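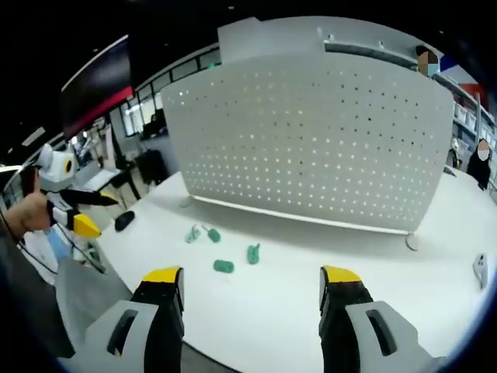 Small green pieces and a computer mouse on the white table.

SAFETY WALK-THROUGH, LOZANO STREET SUMMER PARTY
Checked by: Yareli Gallegos
Time of check: before opening, from 9 in the morning
Status: open with comments, see items marked FIX or WATCH

I put the list on the blog again this June because several neighbors asked me for it after the party last year. It is the same list, with my comments from the day written under each point. English is my second language, so please tell me if some sentence is not clear. OK means I looked at it and I was satisfied. FIX means it had to be corrected before the guests came in. WATCH means we could open, but somebody had to look at it again during the day.

STREET AND ENTRANCES

Road closed signs in place at both ends – OK
Comment: The sign on the Zarine Avenue end was standing a little behind a parked van. The driver moved the van when I asked.

Lane for fire truck and ambulance kept free – FIX
Comment: The long dining tables were too far into the street. We moved the whole row toward the houses on the even side. It was heavy work, and next year I would like to draw the line with chalk the evening before. Please do not put even one chair in this lane "only for five minutes."

House numbers visible from the street – WATCH
Comment: The flags are very pretty, but on some doors they hang over the number. I asked people to pin them higher. Most of them did.

Manhole covers and holes in the asphalt – OK
Comment: The bad hole near the bakery was filled in spring. The repair is a bit higher than the road and I painted the edge white.

TENTS, FLAGS AND BUNTING

Tents fixed to weights on every leg – FIX
Comment: Tents came from Dendska, the same as last year. One leg of the food tent had no weight at all. The sandbag was still in the delivery truck and they brought it back before noon. Water bottles are not a weight, even the big ones.

Bunting high enough over the street – OK
Comment: Measured at the lowest place, in the middle between the lamp posts. 5 meters. After rain the string gets longer, so measure again if there was rain.

Bunting not tied to electric cables – OK
Comment: Last year it was tied to one. This year nobody did it, thank you.

Ladders put away after decorating – FIX
Comment: I found one ladder leaning on the chestnut tree with a child already looking at it with interest.

CHAIRS AND TABLES

Folding chairs open fully and lock – FIX
Comment: We had 124 chairs on the delivery paper. I sat on every chair, yes, every one, and my back knew it the next day. The bad ones have a bent rod under the seat and close by themselves when you lean forward. I marked them with red tape and put them behind the garage.

Table legs locked, no sharp corners at the height of small children – WATCH
Comment: The old tables from the school have metal corners. I covered them with folded cloth and tape. The tape does not like the sun, so it must be pressed again after lunch.

ELECTRICITY AND SCREEN
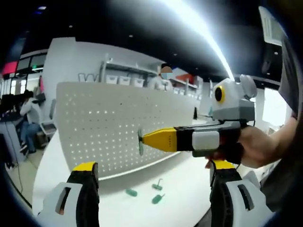 Extension cords for outdoor use only – FIX
Comment: Two households offered indoor cords, with the best intention. I gave them back. The outdoor cords from last year were still good, but they must be unrolled completely before use.

Generator placed away from tents and windows – OK
Comment: The generator is an Umov, on loan from the bakery. It is quieter than I remembered. Nobody should fill it while it is running, and the fuel can stays in the shed with the door shut.

Big screen fixed against wind – WATCH
Comment: We show the parade and the boats from the capital again, as people liked it so much. The screen stands against the wall of number 9 with a strap on both sides. In strong wind the picture goes off and the screen comes down. I know it is sad in the middle of the anthem, but it is the rule.

Cables across the walkway covered – FIX
Comment: There was one rubber cover missing. We used a doormat until the real one was found. A doormat is not a solution for the whole day.

FOOD AND FIRE

Fire extinguishers present and in date – OK
Comment: 3 extinguishers, by the grill, by the generator and at the first aid table. I read the date on each label myself.

Grill on flat ground, not under bunting or tent – OK
Comment: Also please keep the paper napkins on the other side of the table. They fly.

Cold food kept in shade with ice – WATCH
Comment: The cream cakes were the problem. They look wonderful with the little crowns on top, but they stood in full sun during the speeches. I carried them inside to my own fridge, and there they stayed until the tea.

Candles – none allowed
Comment: I got two complaints about this rule. It remains.

PEOPLE

First aid box complete – FIX
Comment: No plasters for children in it. I bought a new package at the pharmacy on the corner.

Meeting point for lost children known to all helpers – OK
Comment: It is the blue bench in front of the Zarine Avenue corner house. Helpers should say "the blue bench" and not "over there."

Drinking water free and easy to find – OK

If you use this list for your own street, change what you need. The version for printing has empty lines for comments, and I can send it to anyone who writes to me below.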